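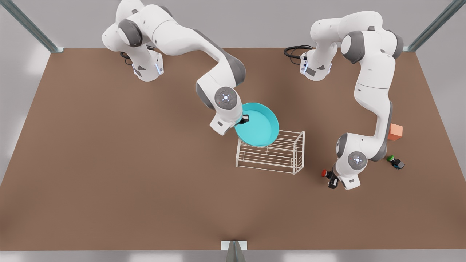
Blog > Robots > Grippers

Two finger sets, one bowl, a wire rack

Posted 2019-03-06

I spent most of last month trying to decide which fingers to put on the two arms in the back room. There were two candidates. One is the plain parallel set that the arms came with, and the other is the longer, softer-tipped set from Clusis that Walter Chávez has been telling me to buy for a year. I finally bought a pair, but before bolting anything on I did the whole comparison in simulation. The render at the top of this post is the stock set, with the right arm bringing the teal bowl to the rack and the left arm down low by the small capped things.

The sim is Hilanach, which I've used since the autumn. It's slow on my computer and the menus are a mess, but the contact model is decent and it lets me swap finger meshes without rebuilding the arm. The controller is the same Mykhailiuk board I have on the bench, or at least the software version of it. I like being able to run the same script in both places, even when the results don't agree.

The task

The job for the right arm is to take the bowl by the rim and put it on the white wire rack. The left arm has the small items on the other side of the table: one with a red cap, one with a green cap, and an orange cube. Each item gets picked up, moved a short distance, and put back down.

I chose the bowl because it annoys me. It's wide and shallow, and a gripper that holds it by one edge is holding all the weight off to one side. If the fingers are slick, the bowl swings down and the far rim catches a wire. Then the rack moves, and every position after that is wrong.

I ran 390 trials with each set of fingers, with the starting position of the bowl shifted a little every time. A trial counted as good if the bowl ended up sitting on the rack and the rack hadn't moved more than 7 mm. Stefaniia Lytvynenko thought 7 was too generous. She may be right, but I had to stop somewhere and I didn't want to run it all again.

Stock fingers

The stock fingers are stiff and short. They close on the rim quickly and they don't bend, so when the grip is good it's very good. The trouble comes when the approach angle is off by a few degrees. Only one corner of the finger touches the bowl, and the bowl turns around that corner as soon as it leaves the table.

They failed 123 times. I watched maybe a third of those back. Most were the turning problem, and a smaller group was the wrist coming down too close to the rack. There were also a few where the bowl landed fine and the fingers dragged it sideways while opening. I fixed that one by adding a short pause and a slower release, which I should have done at the start. I left the failures in the count because they happened.

On the left side the stock set had an easy time. The cube is nothing for any gripper. The capped items are harder because the fingers have to get down near the table surface, and short stiff fingers are good at that.

Clusis fingers

The longer set bends slightly at the tip, and that helps a lot on the rim. The tip follows the curve and there's more contact. Failures on the bowl dropped to well under half of what I had with the stock set. The wrist also stays higher over the rack, so there was less bumping into wires.

The small items went the other way. The soft tips spread out when they push against the tabletop, and the red-capped one tipped over more often than I'd like. I tried raising the grasp point so the fingers closed on the cap alone. It was better – still not as good as the short fingers.

They also cost 1,880 for the pair with the mounting plates, in my money, before shipping. That's more than I paid for the camera. Volodymyr Karpenko printed himself something similar and says it works, but he goes through a set every couple of weeks and I don't have the patience.

Controller settings

A few notes for anyone using the same board:

- Turn the grip force down before you switch to soft tips. The default squeezes them flat.
- The two arms share one clock in the sim. On the bench they don't, and my right arm runs a little behind the left.
- Save the finger profile under a new name. I wrote over the stock one and had to get it back from Halyna Holovko, who had a copy from when she helped me set up.
- If the release looks jerky, check the opening speed first. I wasted an evening on the joint gains.

What I'm doing for now

I'm putting the Clusis fingers on the right arm and leaving the stock ones on the left. It means two profiles and two calibrations, and I can't swap jobs between the arms without thinking about it. For a bowl on one side and small stuff on the other, I can live with that.

The next thing is the camera. Right now the sim hands me the exact position of everything, and the real table won't. Gunnel Nygård lent me a Clekimlow unit to try against the one I have, and I hope to get both mounted by April. White wires are going to be a problem for depth, I expect. I'll start with the bowl.

Search this blog Go

Contact | Copyright 2019 | Back to top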